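4.3 Dividing the week: how separated couples arranged shared household duties

The previous section dealt with money. This one turns to the ordinary work of the household during a trial separation: who did the school run, who kept the keys, who was told when the boiler failed. These matters took up far more of the interviews than we had planned for. Our topic guide gave them a single prompt, and in most of the interviews the prompt was never needed, as the participant had already raised the subject.

As described in section 3, we interviewed 52 people who had lived apart from a husband or wife for at least 3 months without having filed for divorce. They were recruited through family advice services in Sanau and Nerkau. Interviews in Sanau were held in person, mostly in participants' homes. Those in Nerkau were split between homes and a room at the advice service. Bergþóra Kirkegaard carried out the Nerkau interviews and did the first round of coding for both towns.

We sorted the arrangements people described into three types, following the scheme proposed by Biswas but with one change. Biswas separates "fixed" from "negotiated" arrangements and treats the second as a less settled form of the first. Our participants did not always move in that direction. Several began with a written timetable and dropped it, and were content to have done so. We therefore use the terms fixed, rolling and one-sided, and make no assumption about the order in which they occur.

Fixed arrangements were those in which each partner had named days or named tasks. They were most common where there were children under ten. A father in Sanau kept the timetable on his phone and on paper, and said he would not have remembered it otherwise. People with fixed arrangements reported fewer arguments about lateness, but more about exceptions. A birthday, a parents' evening or a cancelled train could set off a dispute that ran for several days, and the dispute was often about whether the timetable could be changed at all.

Rolling arrangements were agreed a few days ahead, usually by text message. Participants who used them spoke about flexibility at work, and about not wanting the separation to feel official. One woman put it this way: "If we had written it down it would have been a divorce with a different name." The cost was the number of messages. Some participants said they were in touch with their partner more often than when they had lived together, and that this made it hard to know whether they were apart in any real sense. Two had muted their partner's messages during working hours and told them so.

One-sided arrangements were those in which one partner did nearly all the work and the other was consulted or informed. Participants did not use this term and some would probably object to it. In several cases the partner who had moved out was staying with parents or in a single room and could not have children overnight. The imbalance was then seen as temporary, although it had sometimes lasted longer than either person expected. In other cases it carried on a pattern from before the separation. A participant in Nerkau said that moving apart had changed very little in her week except that there was less washing.

Housing ran through all three types. Where the second home had a proper bedroom for a child, partners were more willing to agree on overnight stays, and those stays were more likely to be regular. Where it did not, visits took place in the family home, often with the partner who lived there going out for the evening. This practice was described in warm terms by some and with real discomfort by others. The discomfort had to do with small things: a moved chair, food eaten from the fridge, post left opened on the table. Participants were sometimes embarrassed to bring these up and then spoke about them at length.

Keys were a subject of their own. Most of the partners who had left still had a key to the family home. Few couples had discussed when it could be used. In the absence of a rule, people tended to knock first and then let themselves in, and this was the practice most often named when we asked what had caused bad feeling in the past month. The Polmont study found much the same among couples who later divorced, and treated it as an early sign of the final break. Our data do not support that reading. Couples who had since moved back in together reported the same quarrels over keys as those who had not.

We also asked who was told about the separation. Schools were nearly always told, employers less often, and grandparents last. Where grandparents provided childcare the delay created practical problems – collections from the wrong address, or a coat left at a house the child was not supposed to be living in. Participants who had told the wider family early did not regret it, even those who had expected to.

The follow-up calls, made in April, reached fewer people than we had hoped. Among those we did reach, the type of arrangement had often changed since the first interview, most commonly from fixed to rolling. Nothing in the calls suggested that one type led more often than another to the couple living together again. The numbers are small and we would not press the point further.

What did seem to matter was whether the arrangement had been talked through at the start, whatever form it took. Participants who could recall a particular conversation about it, and where it had been held, described later changes as adjustments. Those who could not recall one tended to describe the same changes as something done to them. 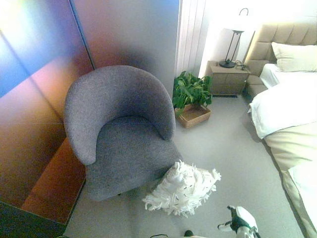

Figure 3. Interior of a home, with armchair.

This difference in wording was found in both towns and among both men and women. We return to it in section 5, where we compare it with how participants spoke about agreements over money.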